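Thu 12 February

So I've finally given up coffee after lunch, and I'm on day 17, and I have opinions!

It started because I was lying awake at two in the morning again, listening to the fridge hum, doing that thing where you calculate how much sleep you'd get if you dropped off right this second. I drink a lot of coffee. I used to make my last pot when I got home from the Yazdani office (we finish early, it felt harmless) and then wonder why I was reorganizing my sock drawer at midnight.

The first week was rough. Headaches, mostly, and a weird grumpy patch every day right when the pot would have gone on. I tried decaf from the Sidov market and it tasted like a wet paper bag, so that went to the back of the cupboard. Then I tried going to bed earlier, which just gave me more time to lie there.

What's helped is having something else to drink that feels like a bit of an event. I've been doing iced mint tea, made in the morning with 30 fresh leaves (yes, I counted, the recipe said to) and left in the fridge all day. Lots of ice, a squeeze of lime, and a straw, because I drink everything faster and happier through a straw. My mother thinks that's childish. She's probably right.
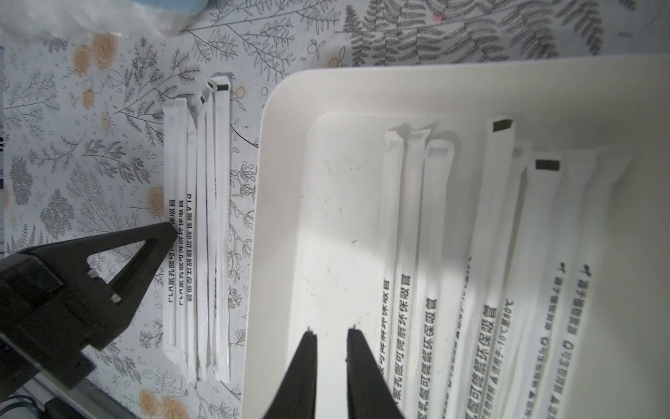 *Paper-wrapped straws on the rosy tablecloth.*

Anyway, sleep. Some nights I'm out before I've finished a page of my book, and some nights I still hear every car on Breltosance Road. The good nights are winning, though, and I've stopped needing the alarm on Saturdays, which hasn't happened in years.

Mornings are still for coffee, I'm not a monster. One big mug, two if it's raining. I did cheat once, at a birthday lunch, with a tiny espresso that I swear was mostly sugar, and I was up until three watching a show about canal boats.

I want to keep this going until April and see how I feel. If you've got a decaf you can stand, please leave the name in the comments!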